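Home Current Archive Authors Search Cite Download

5. The stale contact fault

5.1 What went wrong

Short version first. A batch of episodes in the box task was logged as successful when the arm had not touched the box. The success check read a contact flag, the flag was left over from the episode before, and the episode ended early with full score. We trained on that. The policy learned to come down toward the box, stop short, and wait.

All runs in this section use the Wosamby simulator with the Tulorach arm controller on top, and the box task from the Ditby suite. Same setup as Section 3, same gains, same control rate of 60 Hz. One arm on a table, one box. No clutter on the work surface, so we can rule out contact with something else as the source of the flag.

The fault affected 1,820 episodes before anyone stopped the job. We had a dashboard the whole time and the dashboard looked great. Success went up, episode length went down, and both were read as the policy getting quicker. Mesfin Degefa noticed it from the wrist torques, which were flat in episodes that were meant to end with a push. Flat all the way through. A push on a box with a stiff hinge should leave a bump in the trace and there was none.

5.2 How the flag goes stale

The contact sensor in our setup is not a physical sensor model. It is a boolean filled in by the collision step and read by the task logic. At reset the order should be: clear the flag, place the box, place the arm, run one collision step, start scoring. What we had was: place the box, place the arm, start scoring, then collision step, then clear. The clear call was there. It was in the wrong place by one tick.

Most of the time this doesn't matter. If the previous episode ended by timeout, the flag is already false and nothing leaks. If it ended in success, the flag is true, and the new episode starts with a true contact on its first tick. Our success check wants two things, contact and gripper height below a threshold over the box. At the start pose the height condition fails, so the episode doesn't end right away. That is the reason it was hard to see. But the task logic latched the first contact it saw and kept it for the whole episode (we added the latch ourselves, to deal with chatter at the fingertips). So the arm only had to get low enough. No touching needed.

So: one real success, then a false one, then another, until some episode times out and breaks the chain. Each false success passes the flag on to the next. In the worst worker the chain was only broken when the process was restarted for an unrelated memory problem.

Two separate mistakes, then. The reset order, and the latch with no expiry. Either one alone would have been mostly harmless. We checked this by putting each back in by itself, see 5.3.

5.3 Reproducing it

We rebuilt the broken version from the December branch and ran it against the fixed one with the same seeds. Four conditions: both faults, reset order only, latch only, neither. Results in words, the full table is in the supplement.

Both faults. False successes show up as soon as the first real one lands and then dominate. The policy trained here stops above the box and holds.

Reset order only. A single true tick at the start, gone by the next collision step. No false successes that we could find. Slight noise in the contact reward at the first tick, which washes out.

Latch only. A brush of a fingertip on the way down counts as the contact for the rest of the episode. A few generous scores, and a policy that is a bit sloppy in how it lands. Not great but it does touch the box.

Neither. Slower to learn, as it should be. Episodes are longer. This is the curve we should of had in the first place.

The hold height was the strange part. We expected the broken policy to stop right at the threshold. It stopped a little under it, 6 mm in the checkpoint we looked at closest, and stayed there until the end. Our best guess is that the controller's tracking error makes stopping at the threshold itself unreliable, so the policy learned a margin. We have not tested this properly.

5.4 Why the checks we had missed it

Unit tests covered reset from a fresh process only. None of them ran a success and then a reset. Easy to write, was not written.

Video review was done but at low resolution and from a view where the arm is between the camera and the box for most of the approach. A small gap under the gripper is very hard to judge like that, the shadows don't help either. Reviewers at the Căpraru site marked several of the false successes as good. We don't blame them, we marked some as good too. The label on the clip said success and a reader tends to agree with the label.

The reward curve was smooth, and this should have been a warning. Contact tasks in our experience are not smooth early on. There is usually a plateau while the arm finds the surface and then a jump. Here there was no plateau.

Force data was being logged but was not on the dashboard. It was dropped from the front page to save space. It is back now.

5.5 Fix and rerun

The reset now clears the flag first and runs a collision step before scoring starts. The latch expires if contact is not renewed. Success also requires nonzero normal force from the contact solver, read directly, so a stale boolean alone can't end an episode. We threw out all of the affected data instead of relabeling it. Relabeling was tempting but the episodes were cut short by the false success, so there is nothing after the approach to relabel.

We also added a render check. Whenever an episode ends in success, the last state is drawn from two views, one from the side of the room and one close from above, and the distance from gripper to box is printed next to them. It costs very little. The geometry at issue is shown in Figure 4. With the old code a pose with clear space between gripper and box could be scored as contact, provided the height condition was met and the flag was left over.

After the rerun the false successes are gone in every seed. The rerun policy is the one used in all later sections. Numbers in an earlier draft that circulated should not be used, they come from the faulty batch.

Figure 4. Simulated cell for the box task, two views. In both, the gripper is over the dark gray box with a gap remaining between them.
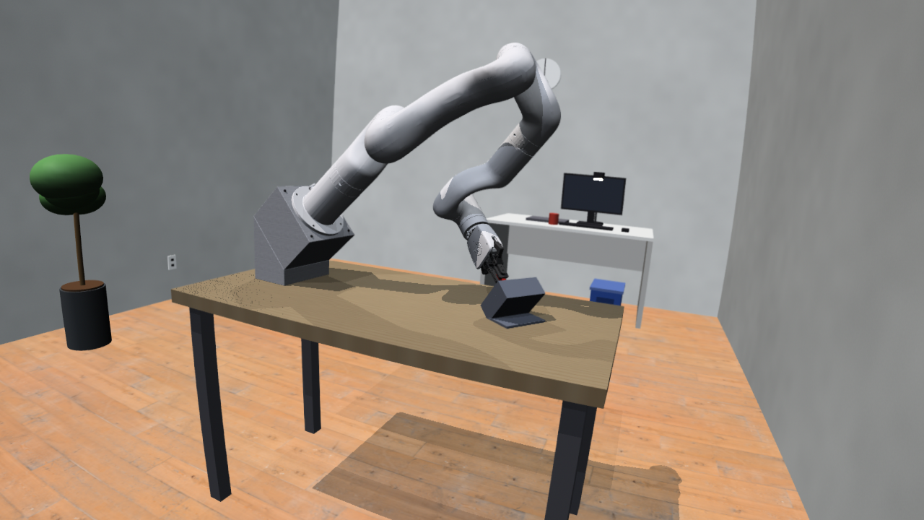
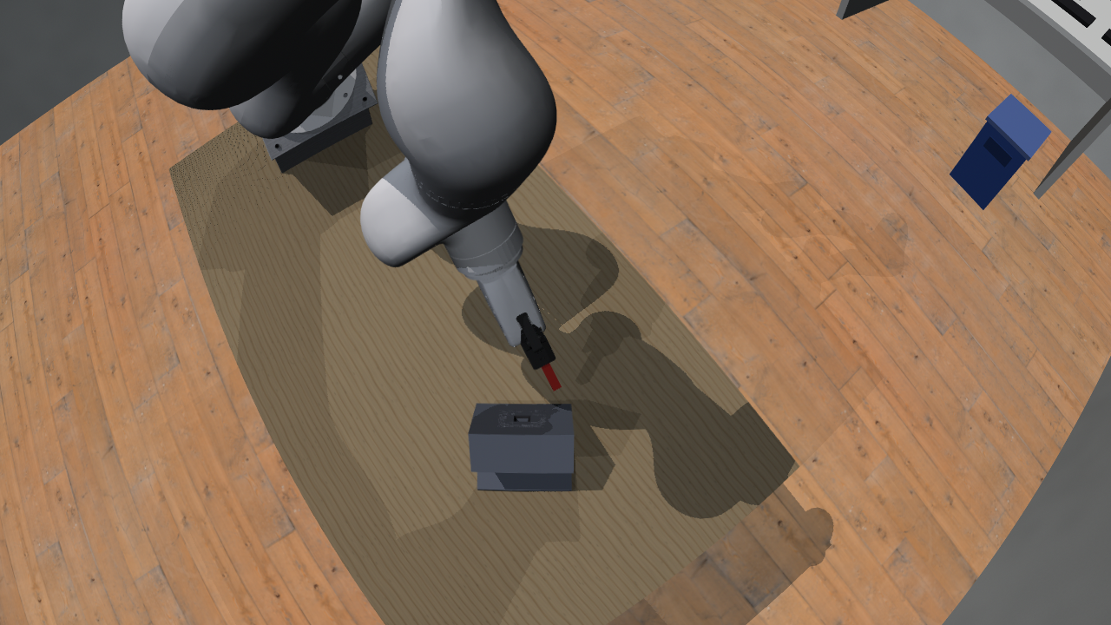
5.6 What this means on hardware

The contact flag does not exist on the real arm, so this exact bug can't cross over. The policy can though. A policy that has learned to hold just above a surface looks safe, low speed, no collisions, and would likely pass a cautious bring-up. It would then be handed over as working. We think that is the larger concern for groups that use the absence of force spikes as an acceptance test.

We now ask for a positive sign of contact before a checkpoint is allowed near the arm. Torque bump present in the wrist trace, in sim, in the same episodes that are scored as success. If it's missing the checkpoint is held back and the traces get read by a person. The script for this is in the repository with the rest of the reset tests, and it runs on old logs as long as the torque channel was saved.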